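Road Recording Project: Workshop Notebook, Junction Session

Posted in: Student Projects / Autonomous Driving Group
January, entry by Kimie Nagano
Shares 2 Comments 0

Search this notebook Search
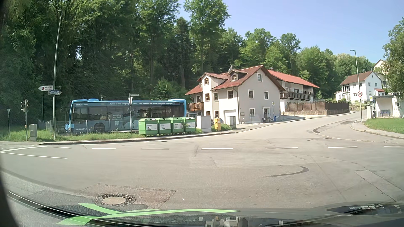

The purpose of the session was to complete the labelling of the junction sequence and to run the sign and lane-marking detector on it for the first time with the revised settings. Present were Hye-jin Koo, Ye-rin Ok, I-seul Wi and the undersigned. Jae-hoon Joo joined at 14.30 after his tutorial and took over the logging.

The junction sequence holds 3926 stills. From these a working set of 253 was drawn in the previous session, and it is this working set to which all remarks below refer unless stated otherwise. The full sequence remains on the Lornon drive and must not be edited in place. Members who require a copy should take it from the drive and work in their own folder.

1. State of the software

The detector (Atow, second branch) was rebuilt on the workshop computer before the session began. The build failed once on a missing library, which Ye-rin Ok had already noted in her own pages. The correction has now been written into the set-up sheet and need not be looked up again. The labelling tool, Bellus, was left at its existing version. An update is available, but it changes the way in which polygons are stored, and the group agreed to postpone it until the present working set has been closed.

The start-up command for the detector has changed. The old command still runs without complaint and loads the old weights. Hye-jin Koo lost most of an hour to this and asks that it be recorded prominently. The new command is on the first line of the set-up sheet.

2. Labelling

Work continued from the point reached last time. The junction is a demanding subject for its size. The carriageway is wide, the side road enters from the right on a gentle climb, and the surface has been repaired in more than one place. The rules were therefore gone through again before any labels were drawn.

Broken lines. Each dash is to be drawn as a separate polygon. Joining the dashes into one long shape had been proposed in order to save time, and I-seul Wi had labelled part of the set in that way. Those labels have been removed. The lane model reads gaps as information and should be given them.

Solid lines. The two solid lines at the left converge. They are to be kept as two objects up to the point where the labeller can no longer separate them by eye, and ended there. No guess is to be made beyond that point.

Tar marks and repair strips. These receive the class "surface, other". The curved dark mark on the asphalt and the strip at the mouth of the side road were both taken for lane edges by the previous version of the detector. A labeller who is in doubt should leave the shape in "surface, other" and add a note.

Covers and drains. The same class as above, with the sub-label "ironwork". Jae-hoon Joo asked whether a drain cover too small to outline should be labelled at all. It was decided that it should be marked with a point.

Signs. Only the traffic signs are to be given a traffic class. Direction signs to businesses, such as the pharmacy arrow and the one beneath it, go into "sign, commercial". Street name plates have a class of their own. Signs seen nearly edge-on are to be labelled as "sign, unreadable angle" even where the labeller believes the type can be worked out from the outline. There was some discussion of this last rule. Hye-jin Koo considers it too strict, on the ground that a driver would recognise the shape. The rule stands for the present set and will be reviewed with the results in hand.

Vehicles. The bus beyond the far kerb is one vehicle object, including the part behind the containers. The lettering and the stag on its side are not labelled separately. A number of automatic pre-labels had placed an "animal" box over the stag, and these have been deleted by hand. The pre-labelling script should in future be run with the animal class suppressed inside any vehicle box. Ye-rin Ok will make the change.

Own vehicle. The bodywork along the lower edge is covered by the fixed mask. Labels must not extend into it. The reflections on the paint have produced false detections before, and the mask was raised slightly to deal with them. The raised mask is stored as mask_b. The earlier one has been moved to the archive folder and should stay there.

3. Run of the detector

The first run was started at 15.10 on a subset of 80 stills, chosen by I-seul Wi from the part of the working set in which all labels had been checked by a second person. The confidence threshold was left at its default.

Observations, in the order in which they were logged:

The yield sign at the left was found reliably. The box drifts downwards on a few stills and takes in a length of the pole. This was not regarded as serious, although it lowers the overlap score.

The round sign on the lamp post was found but was given the wrong class in a considerable share of the subset. The red ring is detected and the symbol inside it is ignored, so that the detector returns whichever ring sign is commonest in its training material. More examples of ring signs with vehicle symbols will be required. The small plate underneath was never detected. No class has yet been defined for supplementary plates, and this is an omission in our list.

The bus stop signs were both returned as "sign, commercial". Their yellow and green colouring is unlike anything in the training material. A class will be added.

The yellow postal box was returned as a traffic sign on several stills. Jae-hoon Joo suggests that the detector has learned to treat strong yellow as evidence for a sign, and this would be consistent with the bus stop result. He will test the matter by running the same subset in greyscale.

The four green containers were returned as one parked vehicle. The labels on their fronts may contribute to the error, as may the bus standing directly behind them. The older weights made the same error. Containers are to be added as a class of static object, each drawn separately.

The broken line was followed correctly for most of its length. The curved tar mark was no longer taken for a lane edge, and this is the clearest improvement over the previous version. The strip at the side road is still mistaken for one at times.

The traffic light was detected as an object. State recognition was switched off for the run and nothing can be said about it.

A second run was begun with a lower threshold and stopped early. The quantity of false detections among the trees was such that nothing useful could be read from the output. The partial results have been kept in the folder run_low and may be deleted when space is needed.

4. Matters arising

The Blöndal board. The small computer intended for the model car has been flashed and starts correctly. The detector has not been tried on it. Hye-jin Koo expects that the image size will have to be reduced and would like to know the effect on small signs before the board is mounted. The comparison can be made entirely on the workshop computer and is to be done first.

Text on vehicles and signs. I-seul Wi raised the question of whether telephone numbers and web addresses on commercial vehicles should be blurred in any material shown outside the group. The department's guidance covers faces and number plates and is silent on advertising. The undersigned will enquire with the supervisor. Until an answer has been received, the working set is to be used inside the group only.

Second checking. It was noted that the same two members have been checking each other's labels throughout. This makes shared habits difficult to notice. The pairs are to be changed for the remainder of the set, as follows: Koo with Joo, Ok with Wi. The undersigned will check a selection from both.

Folder names. Three different spellings of "junction" are now in use on the drive. The agreed form is lower case, no abbreviation, underscore before the number. Please correct your own folders before the next session; the evaluation script does not find the others and gives no warning.

Presentation. The course requires a short demonstration with live output. The group prefers to show the junction sequence with boxes drawn over it, including the errors listed above, and to talk through the container case in some detail. A slide with overall scores will be prepared but placed at the end. Ye-rin Ok has offered to write the first draft of the spoken text.

5. To be done

Koo: image size comparison, full size against half and quarter, small signs reported separately.
Ok: animal class suppression in the pre-labelling script; draft of spoken text.
Wi: relabelling of broken lines in the stills from which the joined shapes were removed.
Joo: greyscale run on the same subset; entry in the log for each still on which the postal box is returned as a sign.
Nagano: enquiry regarding advertising text; new classes (bus stop sign, supplementary plate, container) to be written into the class list with a short definition for each.

The class list is to be circulated before anyone begins to use the new classes. Labels drawn against a draft list had to be redone in the autumn, and the group does not wish to repeat the exercise.

Workshop closed at 17.45. Computer left on for the greyscale run, monitor off. The key to the cabinet is with Jae-hoon Joo.

Addendum, same evening. The greyscale run stopped after a short time with a memory error. Jae-hoon Joo restarted it from home with a smaller batch. Output is being written to run_grey_2; the folder run_grey is incomplete and should be disregarded.

Previous entry Next entry
Comments 0
Share this entry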